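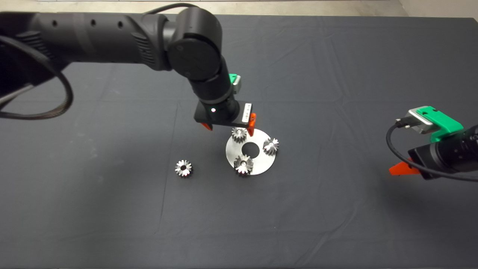

Cuaderno de taller. Banco de transmisiones, Srisuk. Septiembre, entrada de la mañana.

Objeto de la sesión: presentación en seco del juego de engranajes sobre la placa portadora Clernasetti, previa al pedido definitivo a Julten. No se contempla en esta fase la fijación de los ejes ni la aplicación de lubricante. Se trabaja sobre el paño oscuro de costumbre, que deberá sustituirse antes de la próxima entrega por acumular pelusa.

Antecedentes. En la entrada anterior quedó pendiente decidir si la placa se suministra con los asientos ya mecanizados o si estos se realizan en el taller. El colega Pongsak Siriwan defendió la segunda opción, por entender que el reparto de los engranajes en torno al orificio central admite todavía correcciones. El que suscribe mantiene alguna reserva, dado que el plano recibido acota los asientos desde el borde exterior y no desde el centro, lo que obliga a trasladar todas las medidas. Se ha solicitado a Julten un plano corregido. Sin respuesta a la hora de redactar estas líneas.

Preparación. Placa y engranajes se limpiaron con paño sin hilos y alcohol. Se recuerda que las piezas no deben apilarse entre sí ni arrastrarse sobre la chapa; en el lote precedente hubo que rechazar 2 unidades por marcas en el flanco de los dientes. Temperatura de la sala al inicio: 16 grados, inferior a lo deseable para medir. Las cotas tomadas a primera hora se consideran orientativas y no se trasladan a la ficha.
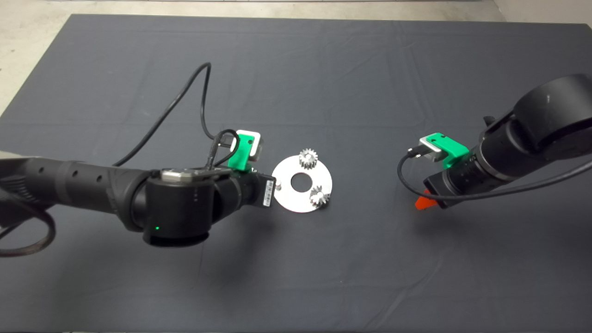 En cuanto al orden de colocación, se acuerda empezar siempre por la posición más alejada del operador y continuar en el sentido de las agujas del reloj. Con el orden inverso, la mano pasa por encima de las piezas ya presentadas y las desplaza. Los engranajes rectos se apoyan de plano y se comprueba el giro con la yema del dedo, sin forzar. Los cónicos se dejan con el cono hacia arriba. Los piñones helicoidales se tratan aparte: al ser de cuerpo largo, tienden a rodar si no se calzan, y conviene retirarlos a la bandeja mientras no se utilicen.

Incidencia: la hoja de inspección Mullulel sigue sin prever una casilla para el estado de la superficie de la placa. Se anota a mano en el margen hasta que se revise el formato. Se ruega a quien utilice la hoja que no emplee para ello la casilla de «observaciones del proveedor», como se hizo en más de 3 fichas del mes pasado, ahora difíciles de interpretar.
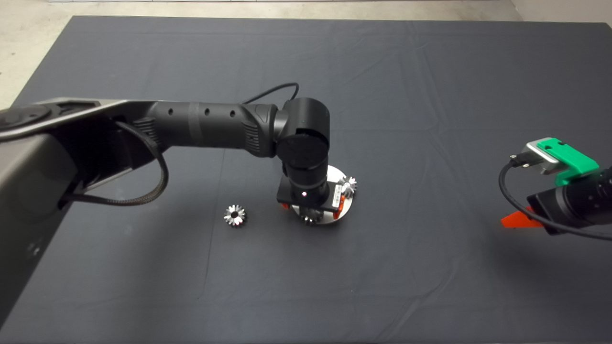 Puesto de presentación con el paño oscuro; se aprecian los pliegues pendientes de alisar.

Respecto de los pliegues, la cuestión no es menor. Una arruga bajo la placa basta para que esta cabecee al apoyar un engranaje cerca del borde. Se propone tensar el paño con pinzas por la cara inferior de la mesa y no volver a guardarlo doblado, sino enrollado. El paño nuevo se pedirá sin teñir, o al menos en un tono más claro, si bien Siriwan prefiere conservar el oscuro por el contraste con el acero. Queda a su criterio.

Estado de las superficies. La placa presenta rayas finas, en parte circulares, atribuibles en principio al acabado de origen, además de algunos roces y puntos oscuros. No se consideran motivo de rechazo, pero deben constar. El borde del orificio central tiene un pequeño bisel; falta comprobar si es uniforme en todo el contorno.

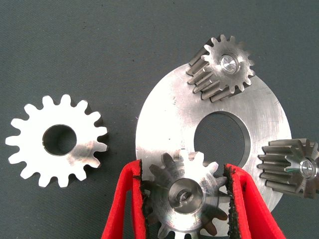
Aro plano con piñón helicoidal apoyado cerca del borde superior y engranaje recto a la izquierda, sobre el tejido.

Pendiente:
Repetir las medidas de los taladros con la sala a temperatura.
Reclamar a Julten el plano acotado desde el centro.
Separar los helicoidales en bandeja propia, con etiqueta.
Remitir a Clernasetti la consulta sobre el bisel.
Pinzas para el paño: 2 por lado, a retirar del almacén de Srisuk.

Siriwan continuará por la tarde con las medidas. La ficha permanece abierta hasta recibir el plano.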